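Nasi Padang

From the Imham Eating-Out Encyclopaedia, a slowly growing list of things I've eaten and then read up on

Nasi Padang is steamed rice served with a spread of small dishes in the style of the Minangkabau people of West Sumatra, Indonesia. It takes its name from Padang, the biggest city in the province, though you can eat it all over Indonesia and in a fair few places outside it. I put off writing this entry for ages as I kept deciding I needed one more lunch first.

Also called: masakan Padang (Padang cooking), or just "Padang" when you're hungry and everyone knows what you mean.
See also: Rendang, Sambal, Rijsttafel, Economy rice

The name

Nasi means cooked rice. The second half is the city, but the cooking belongs to the wider Minangkabau region, and people from inland towns such as Bukittinggi will tell you (kindly, over quite a lot of food) that their own version is better. The word you'll see on signs is rumah makan, which is literally "eating house". Many of these places also have a roof drawn or built with sweeping pointed ends, copied from the traditional Minangkabau house. Once you know the shape you start spotting it from the bus.
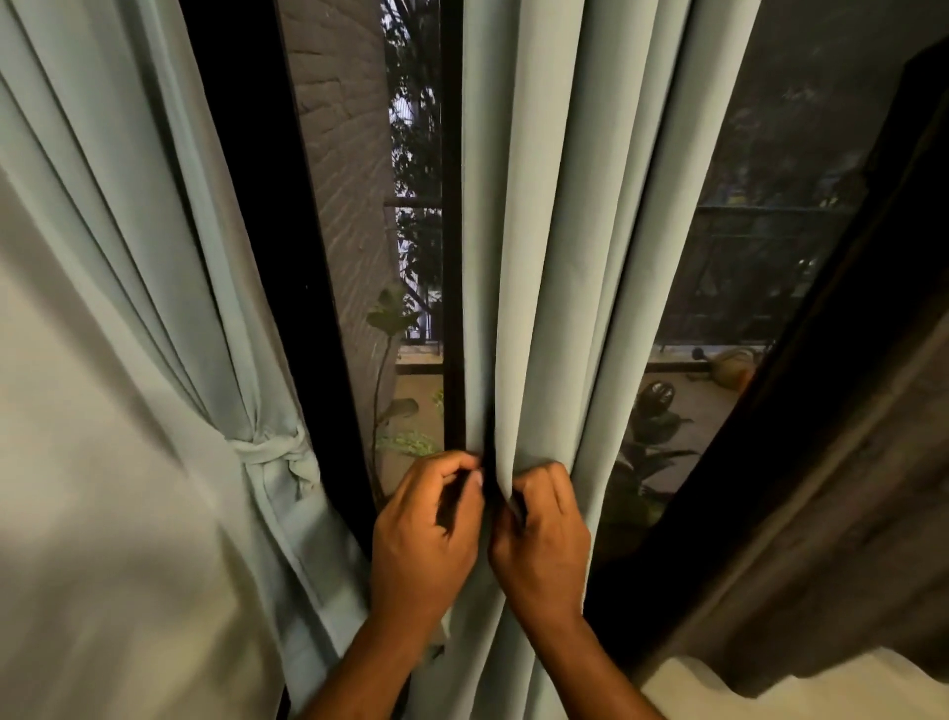

The window display is the bit I love most. Plates and bowls of cooked food are stacked on shelves facing the street, sometimes one balanced on the rims of the two below, and the whole thing works as menu and advert in one go. Quite a few places hang a bit of cloth in front to keep the sun and the flies off, and you get into the habit of peering round the side. I don't mean anything grand like a sage-green curtain falling in long pleats in front of a tall window, with a black frame round the glass - you'd lose the food altogether behind that much fabric. Usually it's a short, thin thing, and whoever is serving flicks it out of the way to reach the chicken. During Ramadan you may find the covering goes right across in the daytime, out of politeness to people who are fasting.

How it's served

There are 2 main ways to eat it, and I got them muddled for longer than I'd like to admit.

The first is hidang. You sit down, you don't order, and the waiter arrives with plates lined up along one arm like roof tiles. They all go on your table. You eat what you fancy and pay for what you've touched, and the rest goes away again. My first go at this was at a place in Unasstead where 24 plates landed in front of me and I was on my own. I thought I'd been given somebody's wedding. I ate from far too many of them, including a bowl of gravy I'd taken for soup, and then sat there very still, hoping that was how it finished.

The second is ramas, where you go up to the counter, point, and get one plate with rice and whatever you've chosen. It's quicker and cheaper and it's what I do most of the time now. Ask for some of the gravy over the rice, even if you haven't picked the dish it came from. It's a perfectly normal thing to ask for and it makes the whole plate!

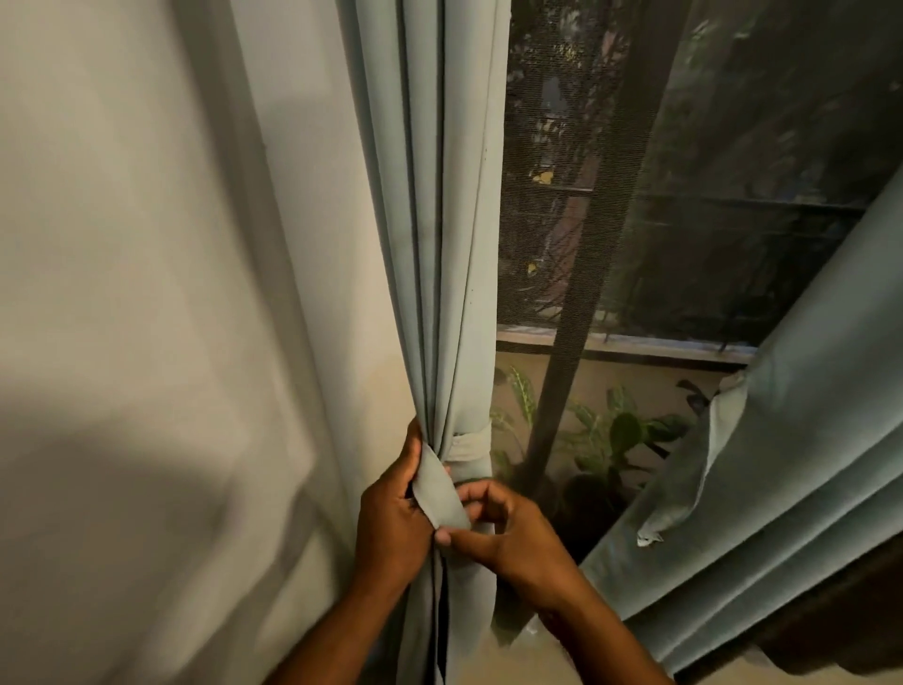
Takeaway is a third thing, or really a version of the second. It comes wrapped in brown paper, often with a piece of banana leaf inside, and by the time you've got it home the rice has soaked up all the sauces and the cassava leaves have gone soft and slightly smoky. Lots of people say the wrapped portion is bigger than the one you get on a plate. I've heard several explanations for that and don't trust any of them enough to put them in, but I do think it's true.

Common dishes

Rendang is the famous one: beef cooked slowly in coconut milk and spices until the liquid has gone and the meat is dark and nearly dry. If it's swimming in sauce, that's closer to what's called kalio, an earlier stage of the same cooking (and lovely, so no complaints from me).

Gulai is a whole family of yellowish coconut curries. You'll meet it with chicken, fish, egg, young jackfruit, tripe or brains. I've had all of those bar the last one.

Ayam pop is chicken that looks as if somebody forgot to cook it - very pale, no crust - and tastes of garlic and coconut water. It comes with its own red sambal.

Dendeng balado is thin slices of beef, fried crisp and covered in crushed red chillies. It goes everywhere when you bite it. Don't wear white.

Sambal ijo is the green chilli relish. It's milder than it looks in some places and not at all in others, and I've found no way of telling from the colour.

Daun singkong, boiled cassava leaves, is on nearly every plate, along with some cucumber. I used to leave mine. I now ask for extra.
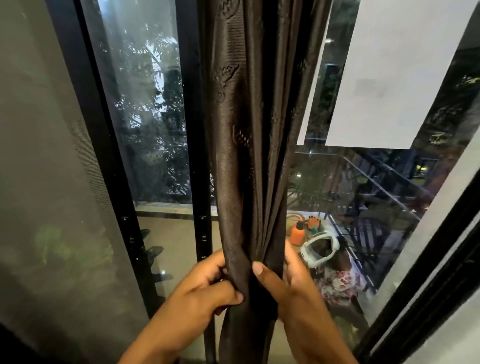

Table manners

You eat with your right hand if you like, and a small bowl of water, sometimes with a slice of lime in it, is put down for rinsing your fingers. It's called a kobokan. It is not a drink. A fork and spoon are there as well and nobody minds which you use.

With hidang, a dish counts as yours once you've taken something from it. If a plate holds 2 pieces of chicken and you eat one, you're normally charged for the one. Gravy rules vary, so ask. Tea often comes without your ordering it.

Ridwan Purba, who first showed me how to press the rice into a little heap with my fingertips and push it off with the thumb, says to start with the vegetables and work towards the rendang. I start with the rendang. We've agreed to sit at opposite ends.

Outside Indonesia

Versions turn up in Singapore and Malaysia, where the dishes lean a bit more local, and in the Netherlands, where you can see a cousin of the hidang table in the rijsttafel. In Britain it's patchier. The one I use is Meijer, on the hill in Ololwood, a big room with almost 100 seats and a counter down one side. They only do ramas and the jackfruit runs out early. I went in March straight after the lunch rush and got the last spoonful, plus an egg I hadn't asked for, and the egg was very good.

Things I still need to check

Whether the plate-carrying has a proper name of its own (I've seen a couple of spellings).
How far inland you have to go before people stop saying Padang and start saying Minang.
The brains.

Filed under: Rice dishes, Indonesian food, Eating with your hands, Places with no menu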